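Home Essays Housing and Workplaces Archive Contact

The Case for Folding Cloths Properly

In any shared workplace, the condition of the small textiles is a reliable measure of how the place is run. Dish towels, dusting cloths and wiping cloths are inexpensive, and for that reason they are seldom managed. They are dropped on the nearest counter after use, pushed into a drawer when visitors are expected, and replaced when they can no longer be found. It is the position of this essay that cloths deserve a written routine of their own, and that the routine should begin with the fold.

The matter came before the Orville building office in November, when its supply order was reviewed. The office had bought 218 cloths over the year for a building with 39 regular occupants. Geum-ok Gil, who prepared the review, found most of them within a day, in desk drawers, behind printers and under sinks. Very few had worn out. They had simply ceased to be anywhere in particular.

The usual response to such a finding is a larger bin. A bin hides the difficulty and does nothing to correct it. A cloth that goes into a bin crumpled comes out crumpled, and the person who reaches for it cannot tell a clean one from a used one without pulling out several. A folded cloth on an open shelf can be counted, inspected and taken with one hand.

Folding well requires that the cloth first be opened to its full width. This step is the one most often left out. People fold from the bunch, correcting as they go, and the result is a packet with one thick corner that will not stack. The better method is to take two corners, one in each grip, and draw the edge out until it holds a line. Only then should the cloth be laid on a flat surface and brought over on itself.

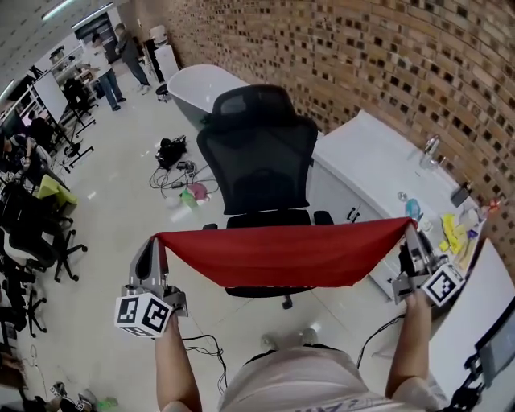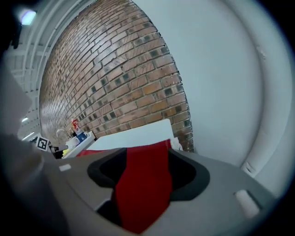
The red cloth, held up by two corners in the first picture and draped over a white surface in the second.

Color also merits more attention than it receives. A red cloth is easily found against white tile, a white counter or a white table, and these are the surfaces on which cloths tend to be mislaid. White cloths, which many managers favor for their appearance of hygiene, disappear against the same surfaces. The Orville office now assigns one color to each floor. Hagos Alemneh, who oversees the upper floors, has objected that a single shade throughout would be cheaper to reorder. His point is fair, but the saving is small beside the cost of the cloths that go astray.

A more serious objection was raised by Itzel Varela. She holds that workers are engaged for other duties, and that to prescribe the folding of a cloth is to intrude on their judgment. This essay takes the concern seriously. A rule that governs every gesture will be resented, and resented rules are not kept. The standard proposed here is therefore modest: open the cloth, fold it in half twice, and place it on the shelf with the closed edge facing out. It may be taught in the time it takes to do it – and a person who has a quicker way of reaching the same result should be free to use it.

Counters and floors would benefit from the same attention. Where small items gather beside a sink, the surface cannot be wiped without first being cleared, and so it is often not wiped. The cloth on its shelf is of little use if there is no open space on which to use it.

The office will revisit its order next spring. Until then, each floor has been issued 80 cloths from existing stock, with a shelf for them near the sink, and the request for a larger bin has been declined.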